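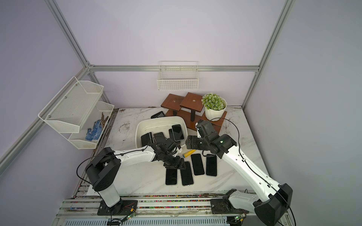 Old phones, finally sorted

7/17/25

I have been putting off the phones for a long time. Every house I know of has a drawer like this, and mine had turned into a drawer and a shoebox, and then the shoebox split down one corner. So this week I got out a shallow white tub, put the phones in it, and started going through them one at a time on the table.

Black phones with the screens off all look alike. I did not appreciate this when I bought them. In my head each one was a different phone with its own few years attached, and lying face up on a white table they could be one phone repeated. The rims help a little, if you get close. Otherwise you have to turn them over and look at the backs, or plug them in.

How I did it

The tub is for anything I have not looked at yet. The table in front of it is for phones I am working on. When a phone is finished it leaves the table completely and goes in one of the bags I keep on the chair. I tried it last year without the tub and mixed the checked ones back in with the unchecked ones twice, then gave up and put everything back in the drawer.

A white tub is better than the shoebox was. It is low enough to reach into without digging, and black phones show up well against it. They still end up on top of each other. I put a dish towel in the bottom later on, which stopped them from sliding, and I should have done that first.

For each phone I did the same things:

Charge it until it turns on, or leave it plugged in overnight before calling it dead.
Look through the photos and copy off anything I want.
Sign out of every account.
Do the factory reset.
Take out the SIM card and the memory card if there is one.
Write on a piece of masking tape what it is and whether it works, and stick that on the back.

The masking tape matters more than I thought. After the reset there is nothing on the phone to tell you what you decided about it, and I had already forgotten by the next evening.

Chargers

The chargers took longer than the phones. I had a bag of cables from the same years, and very few of them fit what I needed. One cable only worked if I held it bent to the left. I threw that one in the cable recycling as soon as I was done with it. I ended up buying a small multi-port charger from Turkuta, which let me leave a few phones going while I did the dishes. It gets warm but it has been fine.

Photos

Copying photos is where the time went. The oldest phone that turned on had up to 500 pictures on it, and most of them were of parking garage signs so I could find the car, or shelves in hardware stores. I kept the ones from the trip to Zeltcombe and a few of the old kitchen before we painted it. The rest I deleted without looking very hard.

I also found a voice memo of rain. I have no memory of recording it. I kept it.

Where they are going

The working ones are going to the Cerkeo reuse shop, which takes phones if they have been reset and will hold a charge. They like to have the charger too, but they don't insist. The dead ones go to the county drop-off with the old batteries. If a battery looks swollen or the back is lifting, don't charge it and don't put it in with the others. Call the drop-off and ask how they want it brought in.

I looked at selling a couple of them. The best offer was low enough that I didn't want to find a box and stand in line to mail it.

I am keeping one. It will live in the kitchen as a timer and radio, on the stand next to the bread box, and if I have not used it by the end of August it goes to Cerkeo too.

The drawer is now half empty. It has the takeout menus in it, the flashlight, and the warranty card for the Sakamoto rice cooker, which we gave away when we moved. I will do that drawer properly some other week. The tub has to go back under the bathroom sink first.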